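Drastcombe Clothing Care Labels, version 7

A table of washing and care instructions copied from the labels of everyday clothes. It was put together for a small study of how care wording differs between makers, and is shared so that others can check the results or reuse the text.

Contents

labels.csv holds 421 rows, one per garment. The columns are garment type, main fibre, wash temperature, drying, ironing and the full label wording. makers.csv lists 82 makers by code. Codes are used in place of names throughout.

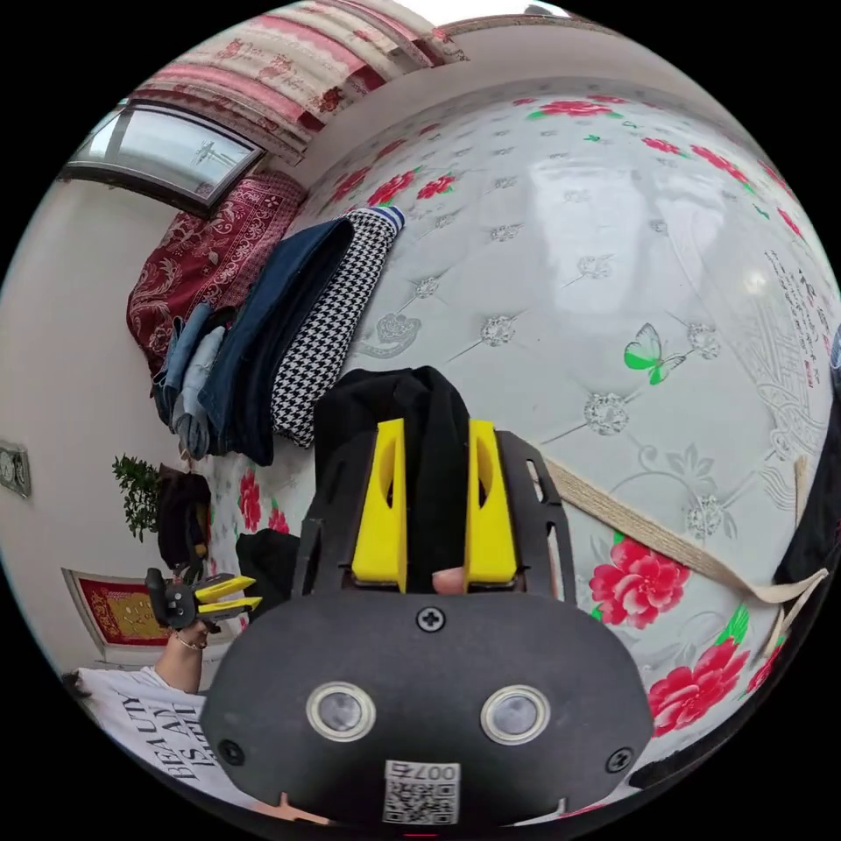

Wording is kept as printed, spelling mistakes included. Where a label had several languages, only the English was typed in. Symbols are written out using the list in symbols.txt. A blank cell means the label said nothing on that point; "unread" means the print was too worn.

Known problems

Knitwear is over-represented, and there are very few children's clothes. Fibre shares do not always add up to 100, as lining and trim were sometimes given separately. About 300 rows have been checked a second time. The rest will be done in May.

Changes

February 20, 2026: Cirnine and Szalai batches merged, duplicate rows removed, drying column split from ironing.

Licence

Free to use with credit to the Drastcombe project. Send corrections with the row number.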